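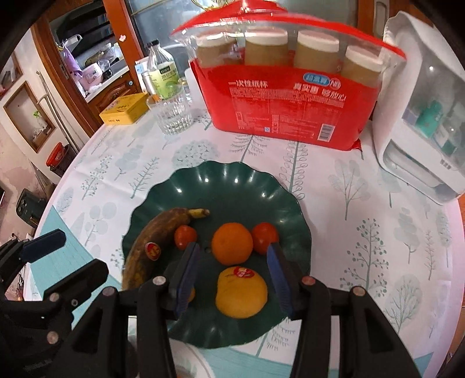
Mixed fruit on one plate: storage, ripening, serving
Speaker notes, session 2

Slide 1. Title
Wait for the doors to close. State the scope: fruit held at room temperature in the home and in small break rooms. Cold storage is covered in the Stondance session and I will not repeat it.

Slide 2. The shared plate
Leave the picture up. Contents to name: banana, orange, tomatoes, and what I take to be a mango. Point out that the banana peel is mostly brown, with a little yellow left near one end. Point out that the tomatoes sit close against the orange, and that the upper part of the plate is clear. Do not guess at the age of the fruit. Peel color alone does not give it.

Slide 3. Ethylene
Bananas, mangoes and tomatoes are climacteric. They go on ripening after harvest and give off ethylene as they do. Oranges are non-climacteric. They do not get sweeter on the plate. If asked about degreening: it changes the rind color only.
A ripe banana next to a firm mango will shorten the wait for the mango. Useful if planned. On a plate meant to last the week, keep them apart.

Slide 4. Contact points
Soft fruit marks where it carries weight. One layer, stem scars of tomatoes facing down, heavy items never on top. A wide plate does this better than a deep bowl, and air reaches more of the skin. A fluted rim stops round fruit from rolling off but is slower to wipe clean.

Slide 5. Stickers
Leave them on until the fruit is washed, then peel them off. Pulling a sticker from a soft mango can lift the skin, and the spot goes first.

Slide 6. The Braler log
Break room log, kept through August, 234 entries. 27 were discards, nearly all of them bananas. The log has no temperature column, so no claim about heat. Say this before someone asks.

Slide 7. Serving
Wash just before eating. Cut mango and cut tomato go in the refrigerator within two hours. If portions are set out in paper cups, fill them at the last moment; cut fruit gives up juice quickly. Wipe the plate before refilling it.

Slide 8. Questions
Likely one: should tomatoes be on the plate at all? Yes, until ripe. After that, a few days in the refrigerator is acceptable, with some loss of flavor. Bring them back to room temperature before serving.
Handout is item 3801 at the Inport desk. The Nair tables are on the reverse side.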